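Brosham Congregation Opens Its Evening Prayer Hour to the Whole Town

31 March 2024

BROSHAM. The lights in the side chapel at Kabbaj Street Church have been staying on later than they used to, and if you have driven past on your way home from work you may have wondered what was going on in there. It is prayer, mostly, and a good deal of quiet, and afterward a cup of tea for anybody who would like one. What began in February as a small gathering for members of the church is now open to the whole town, and the people who have been coming would very much like you to know that you are welcome, whether you have a church of your own or have not set foot in one for years.

The hour begins with a psalm, read slowly and then read again. After that comes a silence that the regulars will tell you feels terribly long the first time and far too short by the third. Then there are prayers for people by name, for the town, for the sick, for those who are traveling and those who are grieving, and anyone who wants to speak may do so. Plenty of people never say a word out loud, and they are just as much a part of it as anyone else.

Shadi Farah, who has been pastor at Kabbaj Street through two roof repairs and one very memorable flood in the fellowship hall, said the idea grew out of a sermon series on the Lord's Prayer that ran through the winter.

"I had been standing up there week after week talking about prayer," Farah said, "and a dear woman in our congregation stopped me at the door and said, 'Pastor, that was lovely, and when are we going to do some?' I went home and thought about it all afternoon, and I had to admit she had me there."

So the side chapel was cleared of the stacked chairs and the boxes of old hymnals that had been living in it for longer than anyone cares to remember, the radiator was coaxed back to life, and a notice went up in the entryway. Farah had been hoping for a handful of people. On the first evening 24 came, and more chairs had to be carried in from the hall while the psalm was already being read.

Since then the numbers have gone up and down, the way these things do. One evening of freezing rain brought out only the pastor and the organist, who prayed together anyway and then shared a ride home. The largest gathering so far was 76, on the night the congregation prayed for the families from the Bostwood side of town whose homes were damaged in the winter storms. Several of those families came themselves, and one grandfather stood up near the end and sang a hymn in full, all the verses, from memory.

"I don't have words for that evening," Farah said. "I have tried to tell my wife about it and I just end up humming."

The opening up of the hour to the wider town came about little by little. A neighbor of one of the members asked if she could sit in. Then she brought her sister, and her sister brought a friend from work, and before long it seemed a bit silly to go on calling it a members' meeting. The elders talked it over, agreed in less time than it usually takes them to approve the minutes, and asked Farah to put the word out.

Those who come are not asked to sign anything or to give their names. There is no offering taken. A basket sits near the door with slips of paper and a few pencils, and people can write down a request and leave it there to be prayed over, with or without a name on it. The church keeps the slips for the length of the season, and Farah reads back through them alone in the early mornings. By the end of this past week there were almost 300.

"Some of them are one word," the pastor said. "'Mother.' 'Work.' 'Sleep.' There was one that just said 'Thank you,' and I kept that one on my desk for a while, because I wanted to look at it."

The words from the first letter to the Thessalonians, "Pray without ceasing," have been painted over the chapel door for generations, in letters that had faded so badly that many of the younger members had never noticed them. They have been touched up now in a deep blue, and the children of the Sunday school have been learning the verse by heart, along with the shorter one on either side of it. Ask any of them and they will be happy to recite all three for you, at some volume.
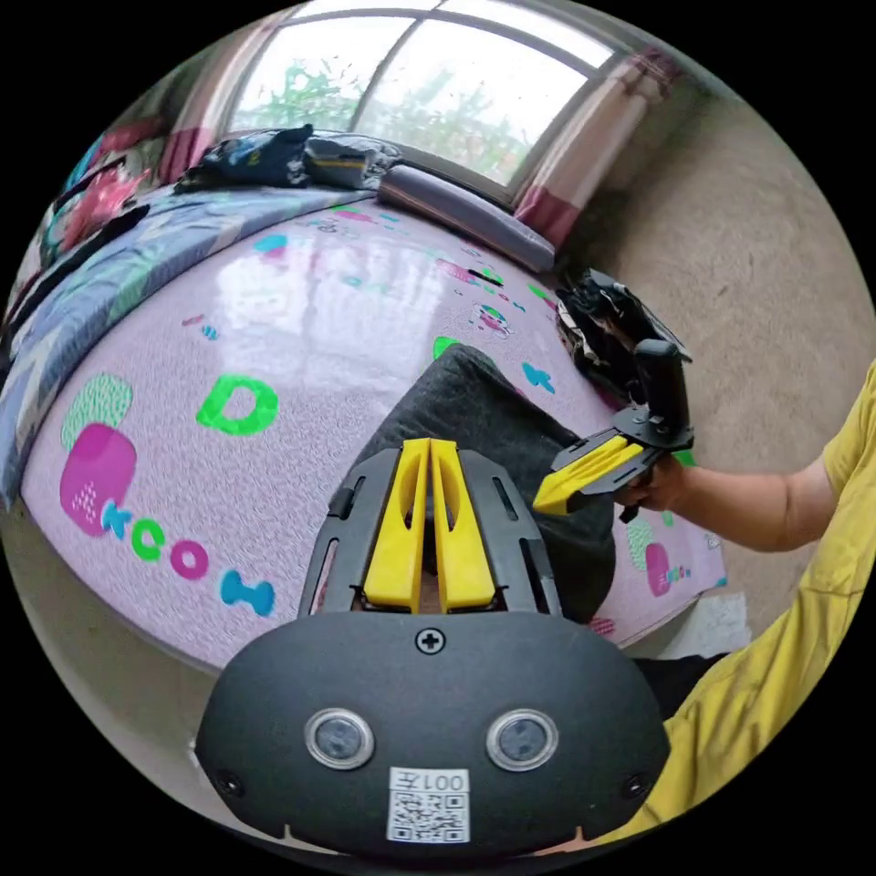
Music has found its way in as well, though nobody planned on it. The hour had been meant to be spoken and silent only, but a few members of the choir began to hum the doxology while people were putting on their coats, and now it is simply how the evening closes. There are no hymnals handed out. The tune is an old and easy one, and newcomers tend to have it by the second line.

Farah is careful to say that the prayer hour isn't meant to take the place of Sunday worship, here or at anyone else's church. Members of other congregations have been coming along and then going back to their own pews on Sunday morning, and that suits everyone very well. The pastor has also been glad to hear that a church across the river, at Prollance, is thinking of starting an hour of its own in the fall, and has offered to lend them the psalm schedule, the spare tea urn, and any advice they might care to have.

Asked what that advice would be, Farah laughed and took a moment over the answer.

"Start on time, even if it's only you in the room. Don't be afraid of the quiet. And put the kettle on before the last prayer, because people will stay and talk if there's something warm to hold, and a lot of the praying goes on then, too, over by the sink."

Through the spring the readings will be taken from the Psalms of Ascent, the songs that pilgrims are thought to have sung on the road up to Jerusalem, one for each gathering, beginning with "I will lift up mine eyes unto the hills." Large print copies are kept on the back table, and a member of the congregation will be glad to sit beside anyone who has trouble reading and would like the words spoken softly alongside. Small children are welcome. There is a rug and a shelf of picture books at the back of the chapel, and a certain amount of whispering is considered part of the service.

The side chapel is reached by the door on the garden side of the church, up a short ramp, and a lamp is lit over it whenever the hour is being held. Parking is on the street or in the lot behind the hall. Anyone who can't come in person but would like to be prayed for may leave a note in the mail slot by the main entrance, or call the church office in the morning and ask for the request to be written down. Rides can be arranged through the office too, for those who no longer care to drive after dark.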